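Drita Georgiev
1/ I've had the Carkix home rooms kit on trial for a while and a few people asked me how it's going. Short thread. I pay for my own seat, same as anyone.

2/ If you haven't run into it: Carkix sells simulated rooms for arm work. You load a room, put your arm in, run your task, and get camera frames and joint logs back. It's $54 a month for one seat. The bigger plan has shared storage. I haven't tried that one.

3/ Setup was fine. The installer wanted a newer driver than I had, and the error message didn't say so. Support told me within the day. After that the first room loaded and my arm model came in with the gripper attached the right way around. With Pestero I had to fix that by hand.

24 shares 4 comments

4/ My test task is a plain one. Reach for a bottle on a dining table that has other stuff on it, lift it, put it back down. I use it on every kit I try so I have something to compare.

5/ Room I've used the most is Pestero's closest match in the catalog: dining table, kitchen counter, window, wood floor. I save frames from more than one view on each run. Three of them from one run: 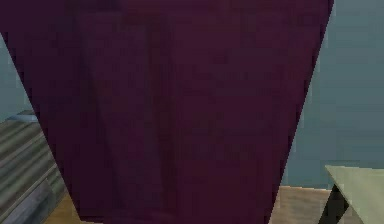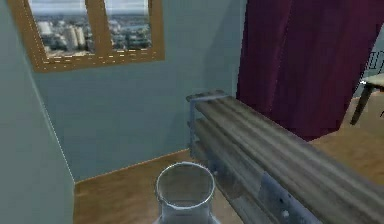
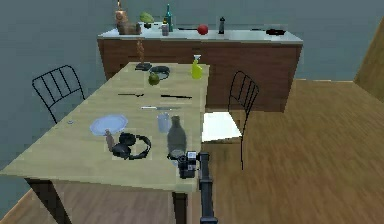
AKHAM, April

6/ Start with the last one. The gripper is at the near edge of the table with the dark bottle right by it, headphones off to the left, drinking glass a little behind. I like how mixed the table is. A pear, cutlery, a spray bottle. Most kits give you blocks and a mug.

7/ You can also swap the objects. My trial came with 24 extra household items and you drop them in from a list. They land where you ask. Thin things are harder. I had a fork sink partway into a tabletop in another room until I changed the contact setting.

8/ The second one gives you an idea of the room away from the table. City through the window, dark maroon curtain, long grey slatted shelf unit, clear glass in front. The glass renders well enough that you can see the floor through it. Clear objects are where my own setup always falls down, so I looked at that closely.

9/ The first one is nearly all one maroon surface up close. At that range you can see how plain the textures are -- faint blotches and a stair-stepped left edge. If you train on close views, check this before you pay. For table-distance views I don't think it matters much.

10/ Resolution can be raised in the config. I left it low because I wanted volume. I ran 142 episodes in this room over the trial and kept all the frames. Storage was reasonable.

11/ Things I'd like fixed:
-- Light is soft everywhere by default. I want one preset with a hard lamp.
-- No way to rename a camera after a run starts.
-- The log export drops the unit for gripper width. I guessed millimeters and the numbers lined up, but it should be in the header.

12/ Things that worked without me touching them: seeds, resets, and resume after a crash. I had four crashes and lost no episodes. Koo lost me a whole night's run last year and I'm still a bit sore about it.

13/ On support, I wrote twice. Both answers came from someone who had opened my log file. The second answer was "known issue, next release," and I can live with that.

14/ Who I'd suggest it for: small teams doing tabletop work who need cluttered rooms and don't want to model a kitchen themselves. If you do mobile bases, ask them first. I only ran a fixed arm, and the docs on driving around are one page long.

15/ I'm keeping the seat for another month. Next I'm going to try the same bottle task with the drinking glass as the target, then move the bottle farther in from the edge. I'll add the results under this post -- config file too, once I've cleaned out my paths.

54 shares Show replies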